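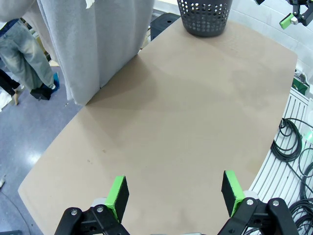

Wrist view, gripper open over the table, basket at the top.

December 28, 2023. Cell 2, grasp planner and handover code

Pulled the new Viken build this morning and ran the config migration. It dropped the wrist camera extrinsics on the left arm again. I copied them back by hand from the November calibration and put a check in the startup script, so the node now refuses to come up if the transform is identity.

Basket detection: the planner takes the rim as a keep-out volume and plans around it. When only the lower body of the basket is in view, the rim fit drifts and the volume ends up too low. I changed it to hold the last good fit for 900 ms and then ask the fixed camera. Replayed bag 326 with the change and the volume stays put. Still to do — the hold time should be a parameter.

Table mask is fine. Small dark marks on the surface were coming through as fabric candidates, so I raised the minimum area.

Handover goes like this: the person holds up the garment by its top edge, both grippers close on it, then the person lets go. The state machine was advancing as soon as both jaws reported contact, and a hand in between the grippers was treated as part of the cloth. Océane Doucette wants a person check before any lift and I agree. For now the lift state waits on a clear signal from the fixed camera's hand detector.
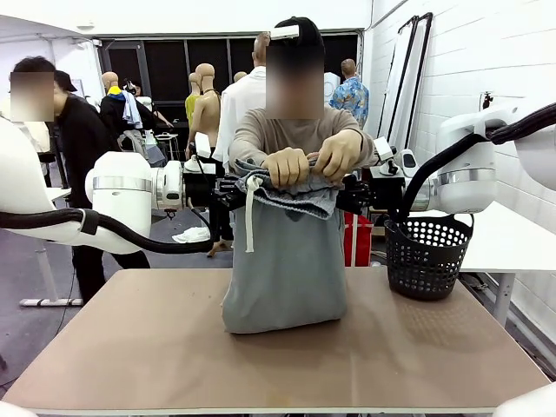 Hand detector on the wrist stream

The detector was trained on the fixed camera only. On the wrist stream a hand is close, large and often smeared by motion, and the score falls under threshold just when we need it. A gray garment right under the hand doesn't help the segmentation either.

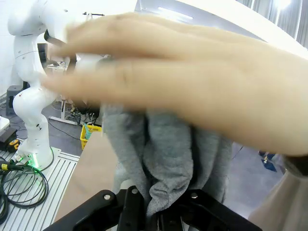 I tried three things: a lower threshold, a longer vote window, and a plain depth cutoff in front of the jaws. The depth cutoff is the one I kept. It is crude and will stop the arm for a sleeve as well, but a false stop costs us a few seconds and we can live with that until the detector is retrained.

Open items:
Move the hold time into the Tiltadex config.
Label wrist clips with hands in them, blurred ones included.
Ask Océane if the lift state should time out or wait forever. I have it waiting.
Merge the startup check once she has looked at it.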